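Section 3: Comparing grippers on soft cloth

Before you fit anything to the arm, please read this section through once with a cup of tea. Cloth is the hardest thing most people will ask a Durnby gripper to handle, and a fair comparison between the Sidley two-finger and the Baysal soft pad depends far more on how you lay out the work than on the controller settings. Start by looking closely at folding done by hand, on an ordinary bed with ordinary clutter left where it is.

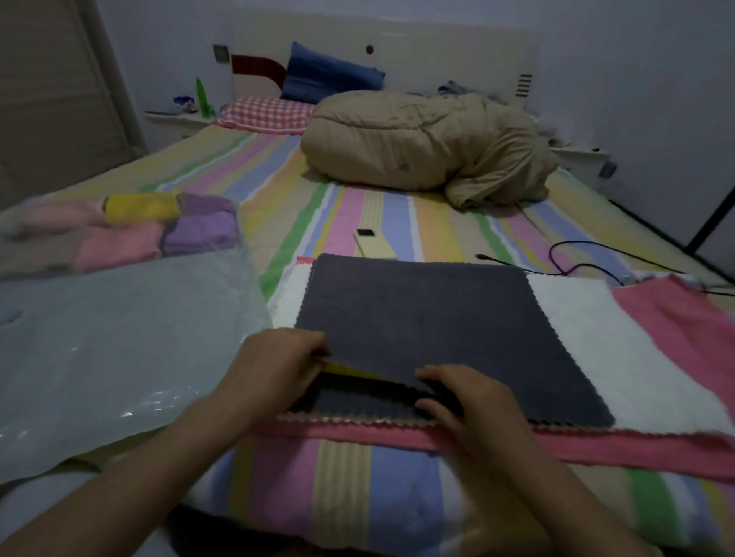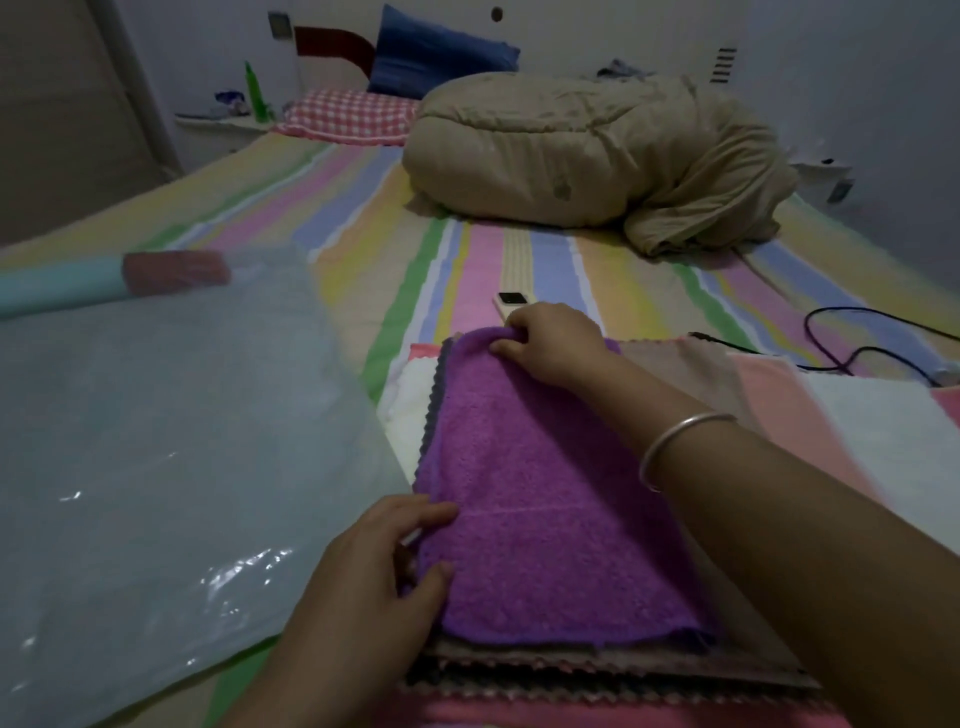
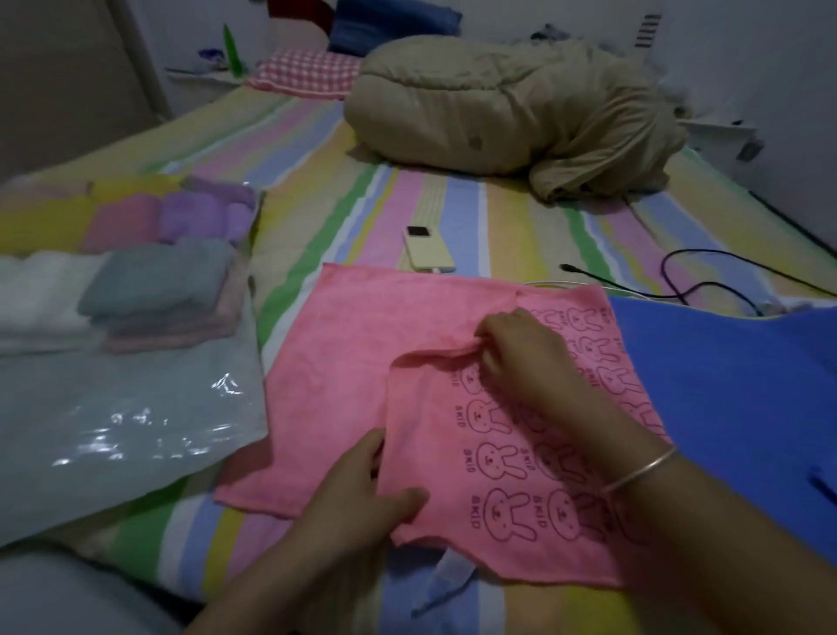 Both hands are on the cloth in all three views, and the two hands are seldom doing the same job. In the last one the left hand presses while the right pinches up a crease - that is the pairing you will be trying to copy.

3.1 Setting up the trial

1. Choose 4 cloths of different weights. Include a thin microfibre one and a thick terry one, as the two grippers behave very differently on them.

2. Fit the Sidley to the right arm and the Baysal to the left. Tighten the collar until it clicks, then give it a gentle wiggle.

3. On the controller, open Grip, then Compare, and set the closing force to 58 for both. You can be braver later on.

4. Lay the first cloth flat and run the fold three times. Swap the grippers over and run it again.

5. Save the log under the name of the cloth, otherwise you will be squinting at file numbers all evening (we have done this more often than we would like to admit).

Note: Pinked or scalloped edges can fool the edge finder. If the arm keeps reaching short, switch Edge Smoothing on and repeat the run.

Note: A printed pattern on one side of a towel is rather handy, as the camera can tell a folded flap from the cloth beneath it.

Caution: Keep charging cables and plastic bags out of the arm's sweep. The soft pad will cling to thin plastic quite happily and carry it along.

Caution: Take off bangles and watches before reaching in beside a powered arm.

3.2 Reading the results

Open the log in Kivovside and look at the slip column first.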